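Search this site Search

Fruit on a Plate: What Stays and What Rolls
Project report, Jozefína Krajčí

The question for my project was how to arrange fruit on a small plate in a bedroom so that it looks like hospitality and stays off the floor. The second half proved harder. I allowed myself 20 minutes per arrangement and made 5 of them, all on the patchwork tablecloth, which has more pattern than any fruit can compete with.

My first plan was to put the awkward shapes down early. Sugarcane is a stick, and a stick on an oval plate has opinions.

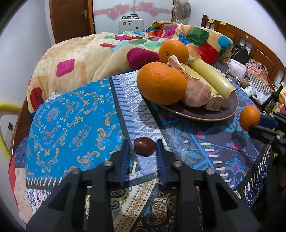 Fig. 1. Orange and sugarcane on the oval plate, with a date on the cloth.

Small items were left until the end. A date fits into almost any gap, so I treated it as filler, which is unkind to the date. Large oranges went at the back in most versions, where they had something to lean on.

Bananas were the surprise. Two of them side by side make a kind of fence, and citrus can be parked on both sides of it.

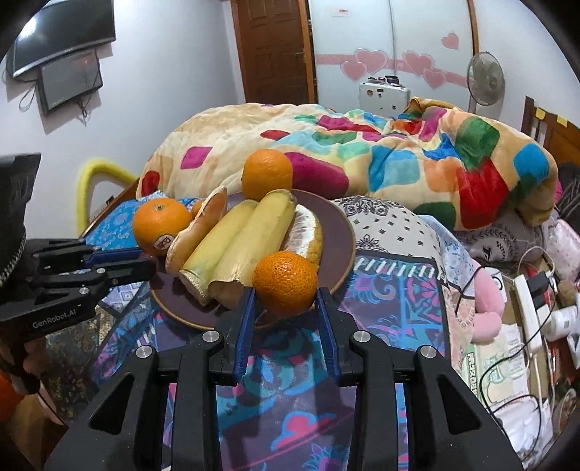 I would use the fence method again, though it eats up most of the middle and leaves little room for anything ambitious. A wider plate would help. So would a plainer cloth, if only for my eyes. For the next round I want to try grapes, and I have cleared 48 hours in July to regret it.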